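Emptying and Sorting a Soft Bag into Hanging Wire Baskets

Posted July 2023 in Setstead Workroom Notes, by Lorraine Halliday

This procedure covers a fabric bag with a zipper, a flat work surface, and two wire baskets hung above that surface. The larger basket takes items that go back into the bag. The smaller one takes items that leave it for good.

Hanging the baskets

Fix the long basket to the back of the work area and the small one to the left side. Set both high enough that the bag can lie flat without touching them. Hooks that fit loosely over a rail will shift sideways under load, so tighten them or add a cable tie at each end. A basket with dividers saves time later -- assign each compartment before you open the bag and keep the assignment for the whole job.

Wipe the surface and let it dry. Old paint on wood can be left alone if a fingernail does not lift it.

Opening the bag

Lay the bag with the zipper facing up. Pinch the fabric a short distance from the zipper tape and hold it down while the slider moves. Pulling on the slider alone drags the whole bag with it and puts a fold in front of the teeth.

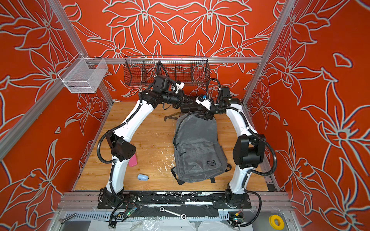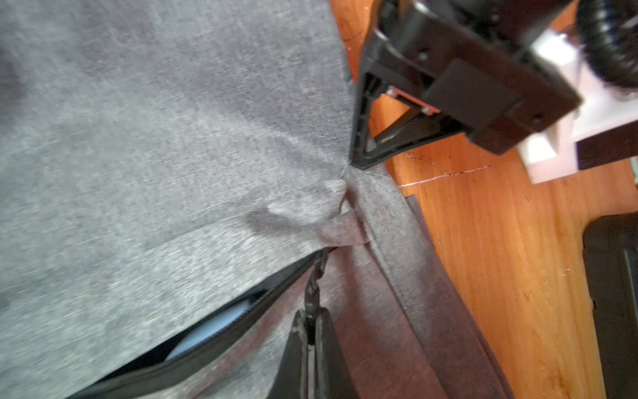
If the slider stops, back it up by 2 teeth and check for lining caught in the track. Do not force it. Push the lining inward with a flat tool, then continue. Brushed fabrics pill where they are gripped hard, so move the hold point every few inches.

Sorting

1. Remove large items first and set them on the surface.
2. Place cables, chargers and pens in the divided basket, one type per compartment.
3. Place receipts, wrappers and dead batteries in the small basket. Batteries go to recycling at the end.
4. Turn the lining out as far as it will come and brush the seams toward the opening.

Marks on the outside

Treat marks after the bag is empty. Blot with a damp white cloth and a little dish soap, working from the edge of the mark to its center. Janaka Khondokar uses a soft toothbrush for this step. On brushed fabric I stay with the cloth -- the toothbrush raises the nap.

Repacking

Load heavy items against the back panel. Close the zipper with the same pinch, held behind the slider this time. Empty the small basket before starting on the next bag.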